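4. Setting up the produce scale

The Dalen counter scale is a simple machine that becomes difficult the moment someone decides it doesn't need levelling. Please level it. This section takes you from the box to the first weighed cabbage. Sections 5 and 6 deal with the label printer, which has a temperament of its own.

You will need: the scale, the mains adaptor, the 200 g test weight (in the small bag taped inside the lid, where everyone misses it), a cloth, and a counter that doesn't wobble.

4.1 Choosing a spot

1. Pick a flat, solid surface within reach of the till and at least 200 mm from any wall. The scale can feel the wall if it touches it, and will charge your customers for it.

2. Keep it out of the way of doors, fans and chiller vents. A decent draught can weigh as much as a spring onion.

3. Leave room beside it for a customer to set down a basket. If you don't, they will use the weighing plate.

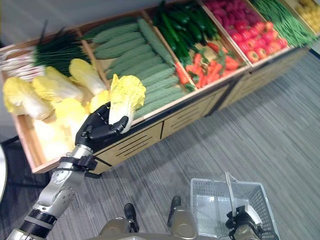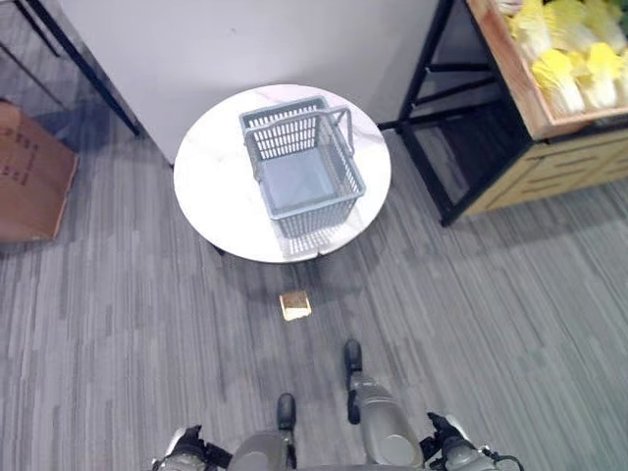

Note: Folding trestle tables are not suitable. We know you have one.

4.2 Levelling

1. Take the plate off and find the bubble at the front left of the base.

2. Turn the four feet until the bubble sits inside the ring. Clockwise raises a corner, anticlockwise lowers it, and doing both at once to opposite corners gets you back where you started.

3. Press gently on each corner in turn. If the base rocks, one foot is hanging in the air. Wind it down until it touches, then look at the bubble again.

4. Put the plate back. It only fits one way round. If it seems to fit two ways round, it isn't on.

CAUTION: Do not lift or carry the scale by its plate. The load cell underneath is the costly part and it is not covered for this.

4.3 First switch-on

1. Plug in the adaptor supplied. Other adaptors may have the same plug and a very different idea of voltage.

2. Hold the green key until the display lights up. It will show every segment, then the software version, then a row of dashes. The dashes mean it is thinking. Leave it alone.

3. Wait until the display reads 0.000. Touching the plate during this step sends it back to the beginning.

4. Let the scale warm up for 3 minutes before weighing anything you intend to sell.

4.4 Checking with the test weight

1. Press ZERO.

2. Place the test weight in the middle of the plate. The display should read 0.200.

3. If it doesn't, take the weight off, check the bubble and repeat. If it still doesn't, stop using the scale and ring the service desk. Please don't write the difference on a sticky note and do the sum each time. Our engineer Vidar Viklund has a collection of these notes and does not need more.

Note: Wipe the test weight with a dry cloth and put it back in its bag. Fingerprints won't ruin your business, but jam might.

4.5 Tare

Tare takes the weight of a container off the total, so that people pay for mushrooms and not for the tub.

1. Put the empty container on the plate.

2. Press TARE. The display goes back to zero and a small T lights up in the corner.

3. Add the goods and read the weight.

4. Take everything off. The display will show a negative figure, and this is where most of our phone calls come from. It is quite correct. Press TARE once more to clear it.

CAUTION: The tare stays in memory until you clear it, or until the scale is switched off. A forgotten tare from a heavy bowl will give every later customer a discount.

4.6 If something looks wrong

Display shows Err 1: the plate was loaded at switch-on. Clear it and start again.

Display shows Err 4: too much weight. Remove it promptly, and speak to whoever was sitting on it.

Figures drift up and down: draught, wobble or a phone left humming on the counter. Go back to 4.1.

Display blank: check the socket switch first, then the adaptor, then call us. The desk opens at eight and Tyra Eide will ask you about the socket switch anyway.

For price codes and item keys, go to section 5.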